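A few posts on the Hallell breach, as I've now read the whole report and most of the coverage hasn't.

The short version. Someone got into the mail system at Hallell, the company that runs the online voter roll for Zurkau. They copied 1,254 internal messages and put them on a public site in November.

Within a day the interior ministry said a foreign government did it. No evidence was given then. Ninety pages of report later, I still can't find any.

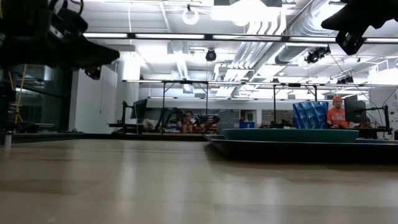
What the report does have: a login from an old contractor account that should have been closed 32 weeks earlier. The password had been reused. That's page 14 and it gets one paragraph.

The section on foreign involvement runs to 11 pages. It leans on the working hours of the intruder and on a piece of software anyone can download. Both could point to a dozen countries, or to a bloke in the next town.

Jui-lin Fu made this point at the hearing and was told the rest was classified. Maybe it is. But then the ministry shouldn't be asking for new powers on the strength of it.

And it is asking. The Kimaro bill went in nine days after the leak. It lets the ministry order a provider to hand over mail logs without a judge. A draft of the same clause was voted down last year.

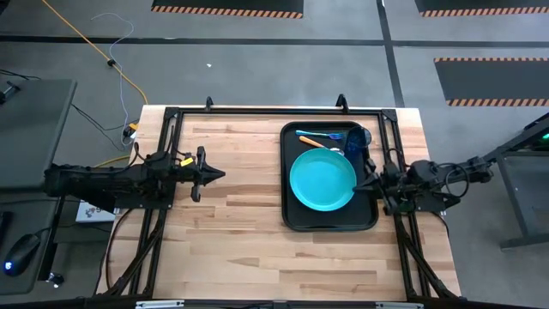 Now the messages themselves. I've been through 1,099 of them. Most are holiday rotas and arguments over invoices. The ones that matter are from spring, when staff warned that the roll could be edited from outside the office. Their manager replied that it would be looked at after the election.

That was a warning about people's votes and it has had less airtime than the rude emails about the minister's hair.

Hallell has since moved the roll to a system called Ilomeo. I asked who tested it and when. The press office sent me a link to the brochure.

The bill has its second reading at 2 pm tomorrow. If you live in Zurkau, write to your member before then and ask what clause four would have done about an unclosed account.

I'll post my notes on the other 155 messages when I've read them.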